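From the Berkeck Garden Circle newsletter
20 October 2026

Persimmons: when to pick and how to wait
by Lalit Saxena

Every autumn I receive the same question from new members, and it is always asked with a little pain in the face: why did my persimmon taste like chalk? The answer is that it was eaten too early. I made this mistake myself in my first year here, with a fruit given to me by a neighbor, and for many minutes I could not feel my tongue in the normal way.

There are two families of persimmon that you will meet in our area. The flat ones, shaped like a tomato, can be eaten while they are firm, like an apple. The long ones, with a point at the bottom, must become very soft before you eat them. Soft means soft like a balloon with water inside. If you are not sure which kind you have, please wait. A flat persimmon that has waited too long is still a pleasant fruit, but a pointed one eaten early is not pleasant at all.

For picking, do not pull. The stem is stronger than it looks and the branch is weaker than it looks, and you can lose next year's wood in one second. Use clean pruners and cut the stem short, leaving the green cap on the fruit. The cap protects the top, and fruit without it goes bad quickly at that place. I pick in the late morning, when the dew has gone.

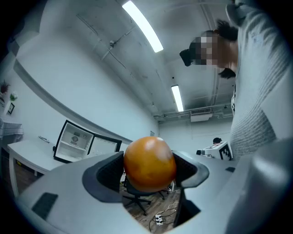 Color is a helpful sign but it is not enough. Our two trees on Awasthi Lane turn orange three weeks before they are ready, and the birds know this better than I do. I look also at the shoulder of the fruit near the cap. When the last green has left the shoulder, I take one fruit inside and let it rest on the kitchen shelf. If it becomes good in a week or so, I begin with the rest of the tree.

To ripen the pointed kind, put them in one layer, cap side down, in a cool room. A paper bag with a ripe apple makes it faster. Sarita Nautiyal prefers the freezer method: one night frozen, then a slow thaw in a bowl. The flesh becomes soft and most of the bite is gone. I was against this for years - it seemed to me like cheating - but last winter she served it with yogurt and I had to ask for a second bowl.

Please do not throw away the fruit that has split. It makes a very good pudding, and the pulp keeps well in the freezer until February. Remove the seeds and the skin first, and write the date on the bag.

Some of you asked about new trees. The nursery at Rorkuvbridge has young ones in pots, 60 dollars each, and they will keep one for you if you telephone before. Choose a place with full sun and without standing water. The root goes deep and is easily hurt, so decide well where you want it, for you will not be able to move it later. The first years give almost nothing. Ours gave four fruits in its fifth summer and a raccoon had two of them.

If you have more fruit than you can use, bring it to the exchange table at Otarine Hall. Please mark the bag "firm" or "soft kind".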